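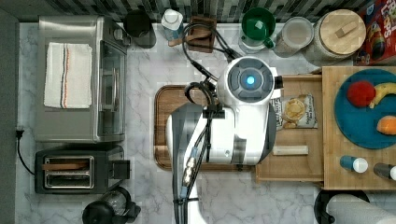 Thandeka Venter held, at the opening of the morning meeting, that the Radebe main ought to have been shut down in May, when demand was low and the ground was soft, and that the office would now be digging in frost for want of a decision it had been asked to make in the spring. The remark was entered in the minutes at her request. I enter it here as well, as I believe it to be correct, although I did not say so at the time.

2020-12-16. Office diary, Dustberg Water Office, Operations.

The meeting was otherwise short. The order of work for the main was confirmed without change. The section to be replaced runs from the valve house below the Radebe reservoir to the junction at the old tannery, a length of 388 yards, all of it cast iron and most of it laid before the present office existed. The lower part passes under the Weltonach road. The county has given permission to open one lane only, and has asked that the lane be closed with plates each evening. The permit was read out in full. It contains the same error as the last one, in that it gives the tannery as lying north of the road. I have written to have this put right before an inspector arrives on the wrong side.

Notices to customers went out yesterday. The wording was settled after some discussion. The first draft stated that water would be "unavailable"; the version sent states that it will be "off," which takes up less room and is what people say on the telephone. Customers on the upper loop are told to expect low pressure during the day. Customers on Tannery Row and the two streets behind it are told that the water will be off from early morning until late afternoon and that a tank wagon will stand at the chapel. The notice also advises them to run the cold tap in the bath first when the supply returns, and to leave the washing machine alone until the water is clear.

Three replies were received before noon. One customer asked whether the work would affect her well, which it will not. One asked for the work to be put off until after the holidays. I replied that the main had broken twice since the fall and that a third break over the holidays would be a greater inconvenience than a planned closure before them. The last was from the dentist at the corner of Tannery Row, who cannot work without water and had not received a notice at all. His name was missing from the mailing list, having been entered under his home address. I telephoned and apologized. He has moved his patients to the following day and was courteous about it, more so than the office deserved. The list is to be checked against the meter book before any further notice is sent.

Went up to the valve house at midday. The track is frozen hard and better to drive on than it has been for weeks. The upper valve was exercised and closes fully. The lower valve closes but does not hold; there is a steady pass of water through it which could be heard plainly with the listening rod, and faintly without. This was known. The question is whether the pass is small enough for the crew to work against with the trench pump. The foreman believes it is. I am less certain, and have asked that the spare pump be brought up from the yard and left on the trailer with its hoses connected. The foreman considers this excessive and told me so in a civil manner. The pump will be brought.

The valve house itself is in fair order. The door has dropped on its hinges again and has to be lifted to latch. Mice have been in the log cupboard and have eaten the corner of the book for the dry year, though the figures can still be read. I removed that book and the two on either side of it, and brought them down to the office, where they should have been kept from the first.

It may be useful to record why these books matter, as the matter was raised again this afternoon. The old attendants wrote down the level of the reservoir each morning and evening, with a word or two on the weather, and where the main had been repaired they drew a small sketch with distances taken from the nearest gatepost. A number of those gateposts are gone. The hedge line has moved. Even so, the sketches are the only record of where the repair collars lie, and a collar is what one does not wish to meet with a saw. Between the valve house and the road there are said to be 26 of them. The office plan shows none. Thandeka Venter has been transferring the sketches to a new plan in the evenings and reports that the upper half is done. Where two sketches disagree she has marked both positions, and this seems to me the right course. She does not trust the sketches made by the attendant who served during the dry year, who appears to have paced his distances after a good lunch.

Her plan was laid over the county's plan at the afternoon session and the two were found to differ by the width of the road. After some time it was established that the county had redrawn the road when it was widened, and had widened it on one side only, while our own plan assumed an even widening on both. The main therefore lies nearer the ditch than we had supposed. This is convenient for the traffic lane and inconvenient for the trench, which will want close boarding on the ditch side. Additional boards were ordered by telephone from the lumber merchant in Weltonach, for collection tomorrow. He has them in stock. He asked to be paid for the last lot, and I have passed that on to Accounts with a note.

The new pipe was inspected in the yard. It has been supplied by Zikik and is of good appearance, the ends capped and the lengths properly blocked off the ground. One cap was missing and there were leaves in the pipe. It was swabbed and recapped in my presence. The couplings are of two patterns, the second pattern being for the transition from the old iron, and they had been delivered mixed together in the same crates. They have now been separated, and the crates marked in paint. I do not attach blame to the supplier, as the order placed by this office did not ask for them to be packed apart.

On the question of cost, the contingency for the job stands at 500 dollars. It was set when the job was expected to be carried out in mild weather and has not been revised. The boards will take a good part of it. A request for an increase has been drafted and is in the tray for signature. I have avoided in the draft any mention of the spring decision, there being nothing to gain from it at present -- it can be raised at the yearly review, where it belongs.

Tank wagon: clean, flushed, filled and tested. The taps on the near side are stiff and older customers may find them difficult. One of the yard hands will stand with the wagon through the day and fill containers for anyone who asks. He has been given the list of households where a delivery to the door has been requested, and has been told to knock and wait. Last year the water was left on the step at one address and froze there.

The overnight reading at the reservoir was low but within the ordinary range. There has been no rain to speak of. The forecast is for continued frost and light wind, with cloud coming in later in the week. The attendant at the pumping station will bring the level up overnight so that the upper loop has something in hand, and will telephone me at home if the level has not moved by midnight.

Other business, briefly. The hydrant at the school has been repainted. The complaint from the upper loop about the taste of the water was followed up by visit, and a sample was taken at the kitchen tap and another at the meter. Both have gone to the laboratory. The householder is of the opinion that the taste is worse in coffee than in tea. This was written down. The heating in the records room has failed again and the plans have been moved to my own office, where they occupy the visitor's chair and most of the floor. The telephone in the front office is still giving a double ring, and callers are hanging up in the belief that they have reached a fax machine.

Thandeka Venter stayed on after hours to finish the sheet covering the road crossing, so that the foreman might have it in his hand in the morning. She had found one further sketch, loose, between the pages of the book the mice had been at. It shows a collar under the road itself, tied to a milestone that is still standing. I had walked past that milestone at midday. We agreed that the trench should be opened by hand for a yard or so on either side of the position, and the foreman was told by telephone. He said he had always thought there was something there.

Office locked at around 7. Keys to the valve house are with me; the duplicate set is with the foreman. To be done first thing: collect boards, confirm the chapel gate is open for the wagon, telephone the dentist again to say the date has not changed.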